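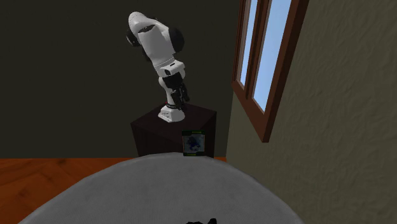
The arm on its cabinet in the simulated back room, gripper closed.

Bench notes, April 2022

Well, I promised you all a moving arm by spring, and I have one! It just happens to live in my computer for now. The real one is still in pieces on the shared bench at Mokach, waiting on a wrist bearing that Stetora has been "about to ship" for 18 days.

So I've been building the room first. White arm, dark wood cabinet, one window, plain blue sky (I'm no artist, the sky can stay plain). The wooden floor took me a whole evening and does nothing for the robot whatsoever, but I like it. The plaster on the side wall came out blotchier than I wanted and I've decided to leave it alone.

The point of all this is Avar, the little planner I've been writing on and off since last July. It has to swing the gripper down past the front of the cabinet without the elbow doing something silly, and I would much prefer to find out about silly elbows on a screen. Last week I ran 185 moves overnight and 41 of them ended with the arm trying to pass through its own cabinet. Ouch. Most of those came down to one wrong sign in my base offset, which I found over breakfast and fixed before the coffee was cold.

Still on my list: get the picture card to act like a real object with weight, and make the fingers close at the same speed as the real servos (mine are slow, the simulated ones snap shut like a mousetrap). I also owe the Furtună folks 2 clean mounting drawings, and yes, I know, I said that last month too.

If anyone has a spare wrist bearing in a drawer, please bring it on bench night. I'll trade you for filament!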